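Setting Up Your Country Desk in Stisora

Part 4: Adding state visits and leader meetings

Use this part once your country list is loaded and at least one editor has been assigned to the desk. If the Visits tab is gray, go back to Part 3 and finish the editor step.

Before you start

Have the host government's announcement open in another window. Stisora will not accept a visit without a source link. Press reports can be added as second sources, but the first link must come from a foreign ministry, an embassy or a leader's office.

Adding a visit

1. Open the desk and select Visits, then New Visit.

2. Enter the host country first. The visiting country goes in the second box. Switching them later clears the agenda.

3. Choose a visit type: State, Official, Working or Transit. A stop for refueling with an airport greeting is Transit, even if a minister was present.

4. Enter the arrival and departure dates in the host country's local time.

5. Add each meeting as a separate line. Joint press statements are entered as meetings with the box "On camera" checked.

6. Paste the joint statement into the Text field. The limit is 4,000 characters. Longer statements go in as an attached file, with the opening paragraphs pasted in the field.

Note: Do not correct spelling or titles in a joint statement. If the two governments published different versions, attach both and set the Versions field to 2.

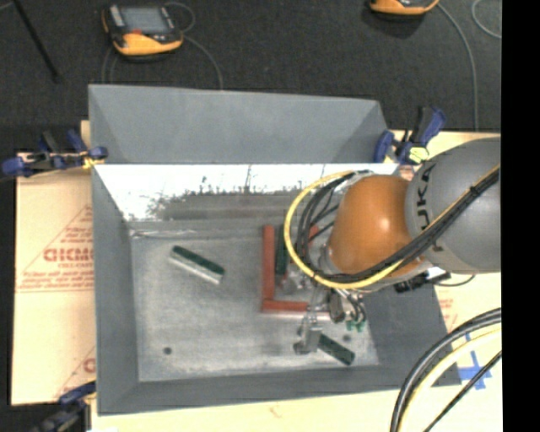 Tagging topics

1. Select Topics on the visit page. The list holds 400 tags, grouped under trade, defense, energy, migration, technology and borders.

2. Pick up to 4 tags. Use only subjects named in the statement or the published agenda. Subjects raised by reporters go under Press Questions.

3. Mark one tag as Lead. The Lead tag decides which weekly digest the visit appears in.

4. Save. The visit stays in draft until a second editor approves it.

Caution: Approving a visit sends an alert to every subscriber on the desk. Alerts cannot be recalled. Check the country order and the dates before you approve.

Linking to earlier visits

If the same two countries have met before, select Link and choose the earlier record. Records brought over from Kurek carry a K in front of the number. They can be linked but not edited.

Canceled and postponed visits

Do not delete the record. Change Status to Canceled or Postponed and add the source for the change. A visit postponed from April with no new date keeps its original date and shows "Pending" on the desk calendar.

Desk templates were last revised by Oriana Ocampo on 14 December 2022. Visits entered with the older template will ask for a visit type the next time they are opened.

Continue to Part 5: Votes and resolutions.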